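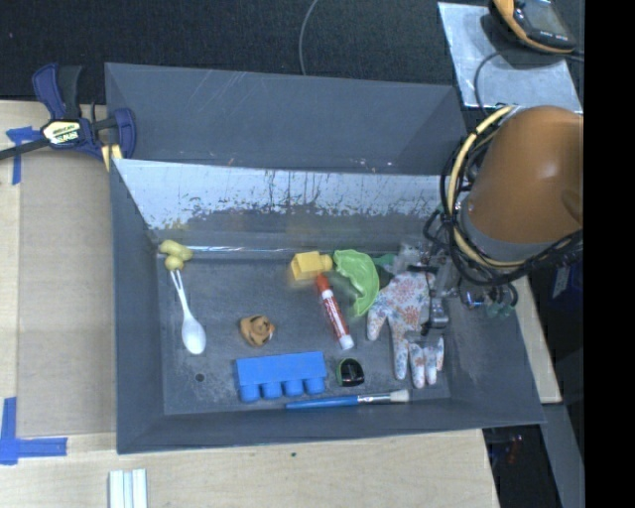

Small items in a gray bin on a pale wooden tabletop.

Skelus 3 feeder rod, after one season

I bought the Skelus feeder rod in March, when my old one broke near the handle. I fish mostly for bream and carp on the Pruscombe lakes, usually from early morning until noon. I paid 111 dollars, and the reel was not included.

The rod comes in three sections, and they fit together tightly. Each time I checked the joints after a long cast, and they did not turn. With a medium feeder I can reach the far shelf without much effort. With a heavy one the rod becomes soft in the middle, and my casts go to the left. Imre Gál tried it for one hour and had the same problem, so I think it is not only my arm.

The tip is very good. It shows small bites even in wind, and I caught many bream that I would have missed with the old rod. For carp I would like more power in the lower part.

I am less happy with the cork. Small pieces came out already in the second month. The cloth bag is also too short, and the zipper does not close fully.

I would buy it again for bream, but not for big carp water.

Dezső Antal

Filed under: Rods & Reels, Coarse Fishing

Recent reviews
Jakab folding landing net
Hemuvby bite alarm, set of two
Line clips for small reels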